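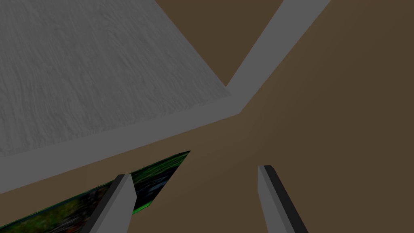
Unit 2: Can a Machine Do the Chores Yet?
Course notes, Household Automation, Pundness Community College

Welcome back, everyone, and thank you for the lively discussion last time about dishwashers (I still think they count as robots, and I'm looking forward to losing that argument again in April). In this unit we move from machines that do one job inside a box to machines that are supposed to come out and share the house with us. Please read these notes before the lab, and bring the chore diary you started in Unit 1.

What we mean by a chore

When your aunt says "put the plates away," she is asking for a long string of small jobs, and she has been doing them for so many years that she doesn't feel the joints between them. Somebody has to cross the room, get through a door, find the right cabinet, take hold of the handle, pull it along the path the hinge allows, let go without bumping anything, and only then think about plates. A machine has to be given, or has to learn, every one of those pieces. For this course we'll say a machine can do a chore when it can do the whole string in a house it hasn't practiced in, with no person stepping in. It's a strict rule, I know, and you're welcome to grumble about it.

Why we start in a simulated house

The Jalell exercises all take place in rendered rooms. A rendered cabinet can be slammed all afternoon and no landlord ever calls, and you can put the robot back where it started with one key. You'll also find that the rooms are more like real ones than you might expect, with doors left open, pictures on the walls and more than one kind of floor.
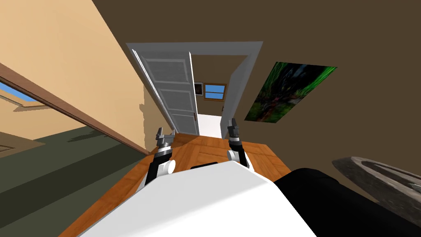
Figure 2. Two arms, two open grippers, and an open paneled door across the parquet.

Before you run anything, look over the route and write down what you would do yourself. Would you turn sideways? Would you tuck your elbows in? Most of us do, without thinking, when we carry a laundry basket down a hall, and a wide-shouldered machine has to plan for it.

The cabinet problem

My favorite chore in the whole course is opening a cabinet, and I apologize in advance for how long I can talk about it! A bar handle is kind to a two-fingered gripper: the fingers go on either side, close, and pull. But the door swings in an arc, so the hand has to swing with it, and if the arm pulls in a straight line the fingers will slip or the hinge will complain. Then there's the matter of seeing. A camera near the hand gets a lovely close look at the panels and mouldings and may have a poor idea of where the rest of the kitchen has gone.

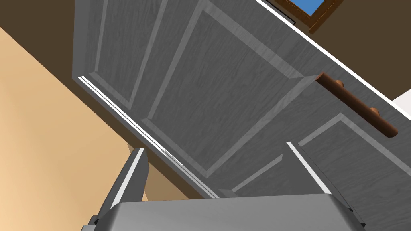

In our own Avotiņš set we ran 400 cabinet trials last term, and students stepped in on 22 of them. I was delighted, and then a student in the back row pointed out (quite rightly) that every trial used the same cabinet. So please be careful with that number when you quote it. It tells you how we did with one door and one handle, and very little about your grandmother's pantry.

Moving from room to room

The other half of any chore is getting there. A doorway is a narrow place with hard edges, and a robot that reaches forward with both arms takes up a good deal more space than its body alone. Our Skarnosix log for the hallway route holds 1,084 short runs, and I'd like each of you to read through at least a handful, slowly, with a cup of something warm.
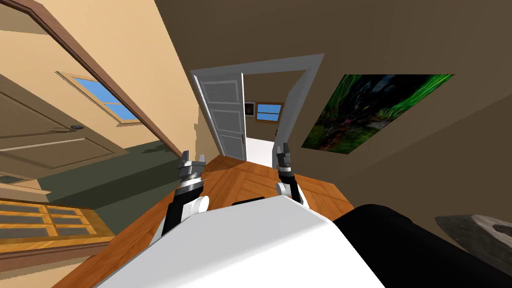 While you read, mark the moment in each run when you would have done something different, and say what it was. Slowing down counts. So does backing up and trying again, which people do all day long and hardly ever notice.

For the lab

1. Pick one chore from your diary and break it into the smallest steps you can stand.
2. Circle the steps that need a grip, and underline the ones that need the whole body to move.
3. Try one circled step in the Jalell house and keep notes on every attempt, including the clumsy ones.
4. Write a page on whether you'd trust the machine with that step in your own home, and with what in reach.

Lab sheets go in the tray by the door before you leave. If your login gives you trouble, come by my office at 4 p.m. and we'll sort it out together.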